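# House rules for demonstrations, second edition

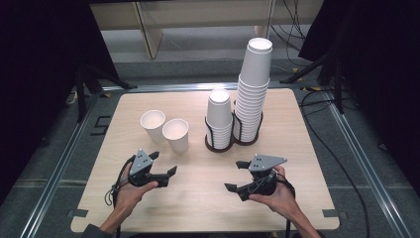
I rewrote our demonstration rules in December and I've been itching to post them, because good practice for collecting robot demonstrations is mostly passed along by word of mouth and I love it when people write theirs down. The first edition was a single page that Ctibor Vlček taped to a door at Drevadine. It had one rule in capitals (RESET THE TABLE) and a lot of smaller ones that people read once. The new one is longer, but you can follow it with your hands full, which was my whole goal! Take cups. With two loose ones standing nearly rim to rim on the left and the rest nested in the wire holder, one stack much taller than the other, you've already got a start state that needs writing down, and "cups on table" won't do it.

So rule one is now about the start state. Every task gets a start card that says which objects are out, where they stand and which way up, and how much they're allowed to vary. Marcela Procházka talked me into the last part. My draft asked for exact positions, and she pointed out (very kindly) that we'd end up with 200 recordings of the same morning. Now the card gives a zone and you place things anywhere inside it.

Rule two: open jaws at the start, open jaws at the end. Both hands, even if the task only uses one. I can't tell you how much editing time this has saved me. Before, I was hunting for the moment when somebody had "really" begun.

Rule three is about mistakes, and it's the one I get excited about. The old page said to throw out any take with a drop in it. We don't do that anymore. If you drop a cup and can pick it up within the work area, pick it up and carry on, then tag the take as a recovery. If it goes on the floor, stop and tag it as failed. Keep both! When I went back through the Lomard task set I found 17 takes with lovely recoveries in them that the old rule would have binned.

Rule four, cables. Check before every block that the cable has slack at the wrist with your arm at full reach. Don't wrap it around your forearm, even though it feels tidier.

Rule five, rest. 40 takes and then you put the grippers down, no bargaining. Tired hands make sloppy closes and you don't notice you're doing it. I certainly didn't, until I watched my own afternoon takes next to my morning ones (ouch).

Rule six is naming. Task, operator initials, take number, in that order, lowercase, no spaces. Kuruc still has a folder called "cups new NEW" and I'm leaving it there as a monument.

Things I haven't settled:

- How much speed variation to allow. Ctibor wants a metronome, Marcela wants people to move like people. I lean Marcela.
- Whether a left-handed operator should mirror the start card or keep it as written. Right now we keep it and note it in the log.
- When to retire paper cups. They soften at the rim with handling and start sticking in the stack, so a fixed number of uses makes sense. I've penciled in 72 and I'd happily take a better number.

If your group has its own version of any of this, please send it over. I'm doing another pass on Friday and would love to steal from you, with credit.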